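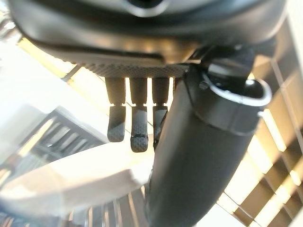
Octubre en Beder y el pan que no sube

20 de octubre de 2023

Llevo ya dos otoños viviendo en Beder y todavía no he aprendido a hacer pan en esta casa. En mi país lo hacía casi sin mirar. Aquí la cocina da al norte, y la masa madre, que en verano parecía querer salir del tarro, ahora duerme hasta el mediodía.

Durante un tiempo seguí una receta muy exacta: 1000 gramos de harina y 600 de agua, dos panes. Para la harina de Kneath, que es la que venden en mi calle, esa agua me parece poca. La masa queda dura y se rompe cuando la doblo. Una vecina me recomendó añadir el agua a cucharadas y esperar un poco entre una y otra. Lo hago así desde hace unas semanas y la miga ha mejorado, aunque la corteza sigue siendo demasiado pálida para mi gusto.

También compré un molde en Furnport, la tienda de cosas de cocina que está detrás de la estación. Es bonito y pesa mucho. La primera vez no lo calenté antes y el pan se quedó pegado; tuve que sacarlo con una espátula y nos lo comimos en trozos, con aceite y sal. Mi marido dijo que era el mejor que había hecho, lo cual no sé si debo tomar como un elogio.

Quiero probar la harina de centeno que traen de Brostville. Huele a campo mojado, me recuerda a la casa de mi abuela. Me han dicho que con el centeno hay que tener más paciencia y no amasar tanto, y eso me conviene, porque me duelen las muñecas cuando hace frío.

Si alguien que lee esto tiene una cocina fría y un buen método para la primera fermentación, le agradecería mucho que me lo escribiera en los comentarios. Yo pongo el tarro encima de la nevera, envuelto en una bufanda vieja.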